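How to Read a Storage Container Listing Without Getting Fooled

April 4, 2018

I buy a lot of plastic bins, tubs and lidded boxes, and I have stopped believing most of what is written on the labels. If you are about to order a stack of them for a closet or garage, try the steps below before you hand over any money.

Step 1. Ignore the capacity number.
Sellers love to quote volume. They measure it to the very top of the rim, with no lid on, which is a way nobody stores anything. Look for the inside measurements at the base. Most bins taper, and the base tells you if your shoeboxes or files will fit flat. If the listing gives only outside measurements, write and ask. No answer means no sale.

Step 2. Measure your shelf twice.
Do depth first, then the height with the door closed. Door hinges steal space and so do shelf lips. I once bought a full set of Nernby tubs that fit the shelf perfectly and kept the door from shutting.

Step 3. Be suspicious of "stackable."
Nearly anything will stack when it's empty. What you want to know is whether the lid has a raised ridge that the next bin sits inside. A flat lid lets the top bin slide. The old Sardale boxes had a proper ridge. The newer ones I've handled have a shallow groove, and I wouldn't put more than two of them on top of each other with anything heavy inside.
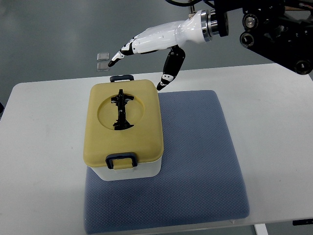 Step 4. Buy one and abuse it.
Get a single bin before you get the set. Fill it with books, put the lid on and carry it up a flight of stairs by the handles. Leave it loaded for 5 days. Then set it on a level floor and press down on each corner. If it rocks, the base has bowed, and it will only get worse.

Step 5. Read the bad reviews, and only the recent ones.
A Skinstead tote I was looking at had 2,481 reviews, and the average score was lovely. Sorted by date, the latest page was mostly complaints about cracked latches. Makers change the plastic and keep the old listing. I don't know that this happened here, but I kept my money.

Step 6. Work out the real price.
Lids are sometimes sold separately. So are wheels. Add them in, add shipping, and compare again. The "value pack" has lost this test more often than it has won it in my house.

A word on labels: masking tape and a marker work fine. The clip-on tag holders fall off, and you'll find them under the shelf in September.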